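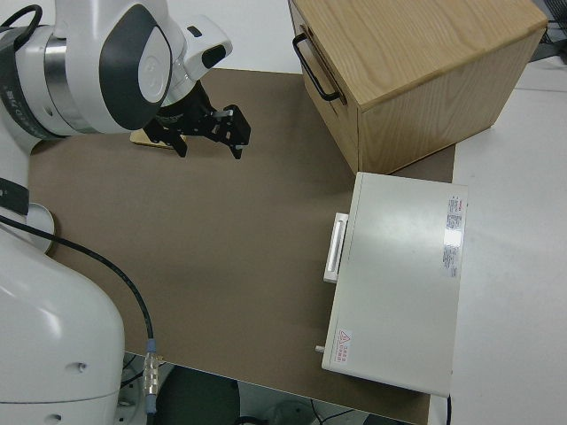
Minutes – Cudstead Growers and Florists Circle
2021-10-26

Present: Rohani Wuisan (chair), Gerrit Cele (minutes), members as per the list.

1. The minutes of the August meeting were accepted with one correction: the delivery van is shared with Joubert, not with Fustton.

2. Winter wreath sale. Rohani informed that 90 wreath bases are ordered from Stollen. Last year we sold over 279 wreaths, so a second order will be needed.

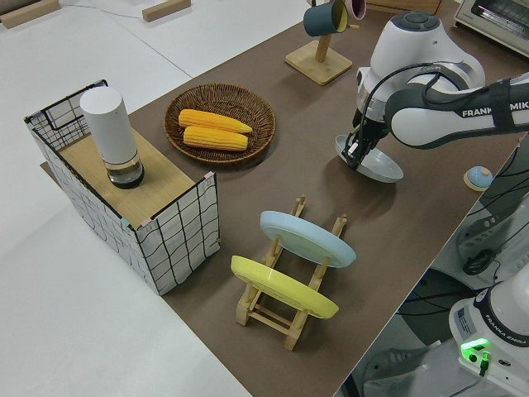

The price of ribbon was discussed for a long time. It was agreed to stay with the plain one – the printed ribbon must be ordered too early. Gerrit will ask Joubert for samples.

3. Money. The balance of the account is 1606. Three members have not yet paid the yearly fee and will receive a reminder.

4. Hall booking. Fustton has offered their hall for the sale. Accepted, Rohani will confirm in writing.

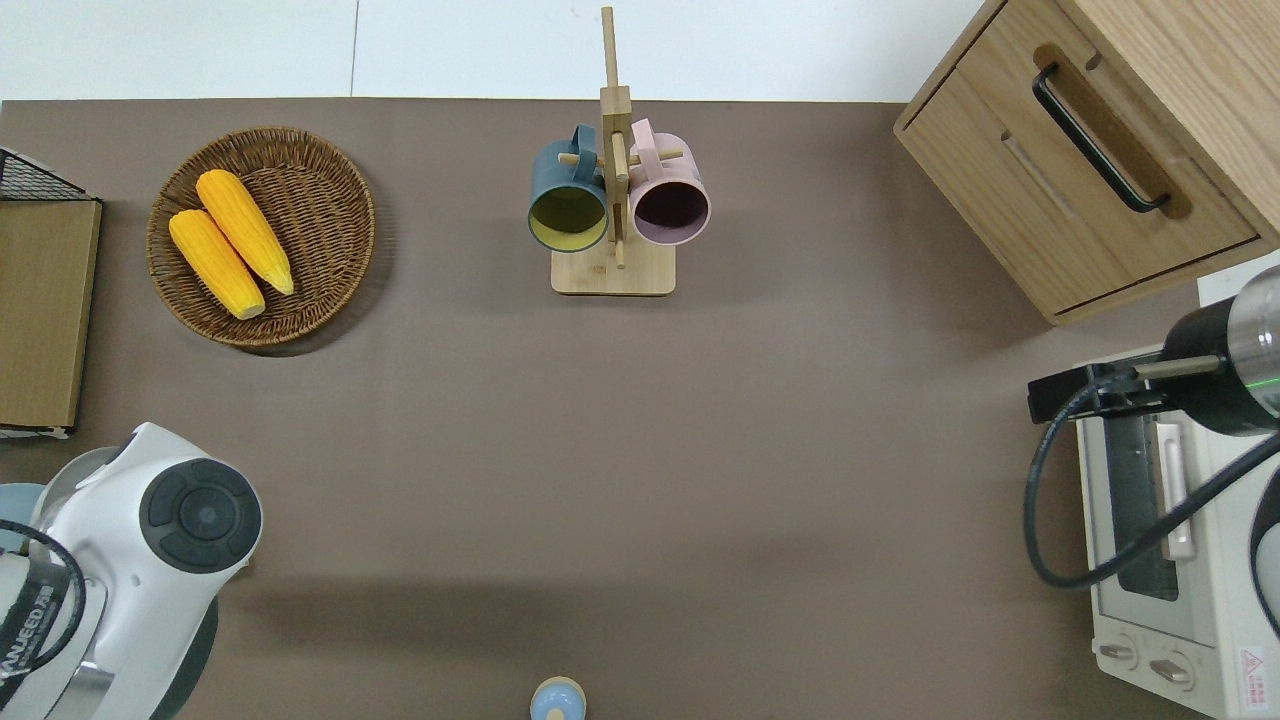
Corn in a woven basket.

5. Any other business. Members are asked to return borrowed buckets before the next meeting.

Minutes taken by Gerrit Cele

3 shares | 0 comments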